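Chapter 4
Standard Work and Takt Time

Standard work is the documented best current method for a task. It fixes the sequence of steps, the time allowed for each, and the stock held between them. Takt time sets the pace: available working time divided by customer demand.

4.1 Available Time

Subtract planned breaks and meetings from the shift. Do not subtract breakdowns. At the Flistholm plant, planners removed 30 minutes from each shift before calculating takt.

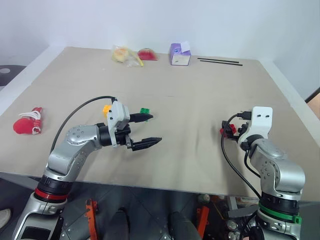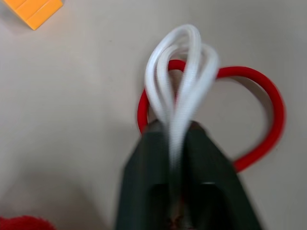
4.2 Demand

Use firm orders for the period, averaged by shift. With 300 units required and 4000 units of stock on hand, takt is still calculated from the 300. Worku treats stock reduction as a separate decision, covered in Chapter 6. Recalculate takt when the order book changes, and reissue the work sheets at the same time.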